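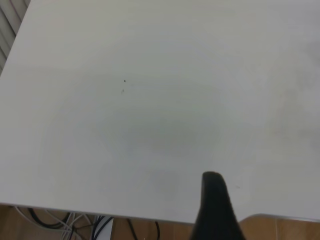 View from the wrist camera, with one black finger over the white table.

In September 2019 I visited the open day of Skuvura together with my colleague Saimi Mustonen. We went there to compare grippers, because our own workshop must choose one before November. I write down my notes while I still remember them well.

The visit started with a short talk by Arvo Heinonen, who is responsible for the test room. He told us that they have made 3,132 grasps with the parallel gripper they call Ikton, and that 204 of them failed. I asked which objects failed most. He answered that thin handles are difficult, and spoons are the worst of all.

After the talk we could look at the camera pictures on a big screen. The wrist camera sees the tip of the finger very near, and even a small dark speck on the table is sharp. But it also sees the floor and the cables under the table edge, and Saimi was worried that this can disturb the object detection. Mr. Heinonen said they crop the lower part before the software gets it. I would like to test this myself.

The fixed camera gives a calmer picture. It does not help much with the last centimeters, but it shows where all the things are in relation to each other.

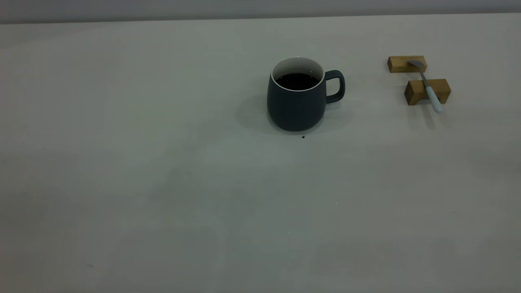
The fixed camera's view: mug of black coffee, and the spoon on its two wooden blocks.

I liked the idea with the blocks. When the spoon lies flat on a table, wide fingers have no room to go under it. Between the blocks there is a gap, so the fingers can close around the neck. The mug is a different question. Its handle is on the right side and points to the spoon, so one must plan from which direction the arm comes.

We also tried the controller by hand, seven minutes for each visitor. The arm was slower than ours, but the movement was very even. The soft fingers from Lososstead were not ready that day, and I was a little disappointed about it. Dalia Petrauskas from the same team promised to send us the results by email. Saimi will ask also for the price of spare fingers.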